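The Long Way Up Drinlow Hill

Cameron MacRitchie has been chasing the same number in the same car for 17 years

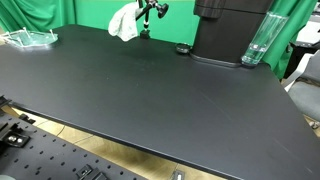

Black table, with a clear tray and its white pegs at the far left.

The paved road up Drinlow Hill has 12 corners, and Cameron MacRitchie will talk about any of them for as long as you let him. He likes the fourth best, a left that tightens after the crest. He dislikes the ninth, which he has gone off at twice, once backward.

MacRitchie runs in the small-engine class of the Drinlow hill climb, which is held every April on a road that carries farm traffic the rest of the year. His target is a run under 40 seconds. Cars with twice his power do it easily. In his class it has been done, but never by him, and never in a Darnia.

The Darnia is a two-seat coupe built in small numbers by a company that went under before it could sell many of them. It has a fiberglass body over a steel tube frame, with the engine behind the seats. MacRitchie bought his as a rolling shell with no engine and a family of mice in the passenger footwell. The paint was orange then. It is gray now, mostly primer.

On the club's scales last spring it weighed 747 kilograms without him in it. He says the weight is where most of his time has come from. He took out the heater, the carpet and the window winders early on, and replaced the side glass with plastic. After that it got harder. One winter went into making a lighter pedal box, which saved less than a full water bottle would have weighed. He says he would not do that one again.

The engine is a four-cylinder with twin carburetors. People keep telling him to put fuel injection on it, and he agrees that it would be better. It would start on cold mornings, for one thing. But he knows how to set the carburetors by ear, and a hill climb gives you so few runs that he does not want to spend a season learning something new.

That is the main difference between this sport and a track day. On a circuit you get session after session, and you can try a later braking point, find out it was a bad idea, and try it again on the next lap. At Drinlow you get two practice runs and three timed ones, and between them you sit in a field. A full day of driving adds up to a few minutes behind the wheel.

"You have to do most of it in your head," MacRitchie says. "I drive it in the shower. I drive it at the dentist."

He also walks it. On the evening before the event he starts at the bottom and goes up on foot, looking at the surface. The road gets patched over the winter, and a fresh patch in a braking zone can matter more than a month in the garage. Last year there was a new strip of asphalt on the inside of the sixth corner, smoother than what was around it. He moved his line over to use it and picked up time there on every run.

Tires are the other problem. The Darnia is so light that it has trouble getting heat into them, and the start line is in the shade of a row of beeches until nearly noon. He has tried softer compounds, which work on a warm afternoon and feel terrible in the morning. He has tried dropping the pressures, which made the front end vague. For the past few events he has run a medium compound at the back and a soft one at the front. It looks wrong on paper, but the car turns in, and he can live with the wheelspin off the line.

The gearbox comes from Wadarer, a two-person shop that rebuilds transmissions for club racers. It has a short first gear that gets the car off the line and is useless after that. Second takes him through the first three corners. He is in third from the crest to the ninth, and whether to go down to second there is a question he has never settled. Going down gives him more drive out. Staying in third keeps the car calm over the bump on the way in. Both of his trips into the grass came in second gear – he mentions this and then says he still thinks second is faster.

There is a rival, of sorts. The class record at Drinlow is held by an Imrie, a front-engined roadster with a longer wheelbase and a good deal more torque. The Imrie is slower through the tight part at the bottom and much quicker up the last straight, where MacRitchie runs out of engine and can only wait for the finish board. The two cars are usually parked next to each other in the paddock, and last year he lent the Imrie's owner a throttle cable. The Imrie went on to win the class.

MacRitchie finished second. He lost his best chance at the ninth corner, where the rear stepped out over the bump and he had to lift. He caught it and kept going. The run before that had been cleaner, though he had been careful at the crest, and the run after it came in light rain.

For this year he has moved the battery to the nose and fitted stiffer rear springs, then taken the stiffer springs off again. There is a new exhaust, made from thinner tube. It is louder than he expected, and he will have to pack the muffler again before the noise test.

The entry form went in the day registration opened. He asked for a late slot in the running order, after the sun comes around the trees, but the order is drawn by lot and he usually gets an early one.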